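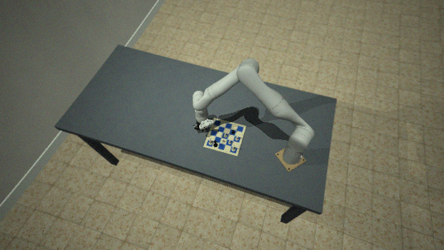 Robot arm and game board on a long table. Computer rendering.

PRESS RELEASE
For immediate use

Ostum publishes revised Skadach framework for guided life review in later life

RARNHAM — Ostum, the centre for reflective practice in later life, has published the second edition of the Skadach framework, a structured method for helping people in their sixties and older to review their lives, in writing and in conversation, and to decide what they want the coming years to contain. The edition replaces the version in use since the pilot and applies to all new groups from September.

The framework is intended for libraries, faith communities, hospices, adult education services and independent facilitators. It doesn't assume any religious belief. Groups attached to a particular tradition may add their own readings, prayers or silence at the points marked in the handbook.

Background

Life review is the practice of going back over one's own history in an ordered way, usually with a listener. It is used in a range of settings, and methods differ widely. Some follow the calendar from childhood onwards. Others are built on themes such as work, friendship, faith or loss. Skadach uses themes for the first half of the course and a calendar for the second, so that participants come to the order of events after they have already written about what mattered in them.

The method was drawn up at Ostum by Marjan Alipour and Lieven Groen and tested in a pilot funded by the Hartono Trust. A total of 949 people enrolled in the pilot and 766 completed every stage. Those who left early were asked for their reasons by letter. The most common were illness, caring duties and the amount of writing expected between meetings. The last of these has led to the largest change in the new edition.

Changes in the second edition

Written work. The closing statement, in which participants set down what they wish to keep, put down or take up, was previously open-ended. It now has an upper limit of 2000 words. There is no lower limit, and a list or a set of notes is accepted. A recorded statement may be submitted in place of a written one.

Order of themes. "Commitments" has been moved from the opening meeting to the fourth. Pilot groups found it difficult to discuss promises and obligations among people they had only just met. The opening meeting is now given over to places: houses, streets, rooms, journeys.

Silence. The first edition asked facilitators to begin each meeting with a period of silence without stating its length. The handbook now sets it at five minutes and asks that it be timed with a clock that does not tick or sound an alarm. Facilitators announce the end in a normal speaking voice.

Regret. A new section covers meetings in which a participant describes something they wish they had done differently. Facilitators are asked not to offer consolation straight away. The suggested response is a single open question, followed by a pause, and the handbook supplies wording. Where a disclosure suggests risk to the speaker or to another person, the group's own safeguarding procedure applies and takes precedence over everything in the framework.

Age terms. The words "elder", "senior" and "older adult" have been removed from participant materials. Each group chooses its own term at the second meeting or decides to do without one.

"The first edition treated wisdom as something the course would produce by the last meeting," said Marjan Alipour, lead author. "Several participants wrote to tell us that they did not feel wise at the end and wondered whether they had failed. The word has been taken out of the aims. It still appears in the reading list, where it belongs to the authors."

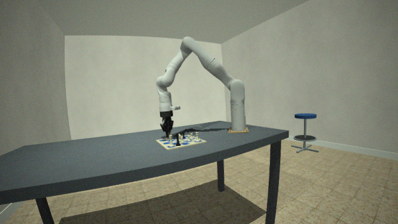

The arm reaching down over a small chessboard.

Facilitator training

There are 178 facilitators trained under the first edition. They may continue to run existing groups to their scheduled end but will need to complete a conversion module before opening a new one. The module is taken by post or online and consists of a reading, two short written responses and a conversation with a supervisor. No fee is charged.

New facilitators attend a residential course at Rarnham. Applicants must have taken part in a life review group themselves, either Skadach or a comparable method, and must supply their own closing statement or a summary of it. The statement is read by one supervisor and returned. Ostum does not keep copies.

Supervision remains compulsory. Each facilitator meets a supervisor after the first, fourth and final sessions of a group, and on request at other times. Maja Szulc, head of supervision, said the fourth session had been added to match the new place of the commitments theme.

"It is the session after which facilitators most often telephone us," she said. "People talk about marriages, parents, vows they kept and vows they didn't. A facilitator may be the same age as the group and may be holding the same questions. An hour with a supervisor in that week is a reasonable provision."

Group size and conduct

Groups have between six and ten members. Couples may join the same group but are asked to sit apart and to work with different partners in the paired exercises. Latecomers can be admitted until the second meeting and not afterwards.

Members agree at the start that what is said in the group stays there. The agreement is spoken aloud by each person in turn. It does not prevent anyone from repeating their own material to family or friends, and the handbook encourages this where the participant wishes it. Participants own everything they write.

The framework is not a treatment and should not be offered as one. People who have been bereaved within the past six months are invited to wait for a later group unless they ask specifically to proceed.

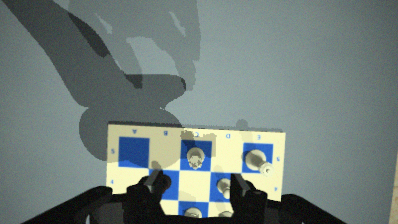
The cream and blue chessboard from above.

Evaluation

An account of the pilot has been prepared by Leonidas Sotiropoulos and will be sent on request. It describes attendance, reasons for withdrawal and the content of participants' feedback letters, quoted with permission. The account makes no claim about health outcomes, which were not measured. There was no comparison group, and most participants had chosen life review before hearing of Skadach, so the findings cannot be applied to people with no prior interest in the practice.

A follow-up letter will go to everyone who completed the pilot and agreed to be contacted. It asks one question: whether they have reread their closing statement, and if so what they would now change. Replies will be read by Mahnaz Ghorbani, who did not facilitate any of the pilot groups.

Availability

The handbook is supplied in print and as a plain digital file suitable for screen readers. A large-print edition is available at the same price. Participant booklets are sold in sets matched to group size and include blank pages after each theme — pilot members had been writing on the covers.

Organisations holding the first edition can exchange unused participant booklets. Used booklets belong to the participants and should not be returned.

Notes for editors

Ostum is an independent centre based in Rarnham. It trains facilitators and publishes materials for reflective groups in later life.

Skadach is the name of the framework and is written with a capital initial only. It is not an acronym.

Lieven Groen and Marjan Alipour are available for interview. Pilot participants will not be put forward for interview. Requests for review copies of the handbook should be addressed to the Ostum press desk, marked "Skadach second edition".

ENDS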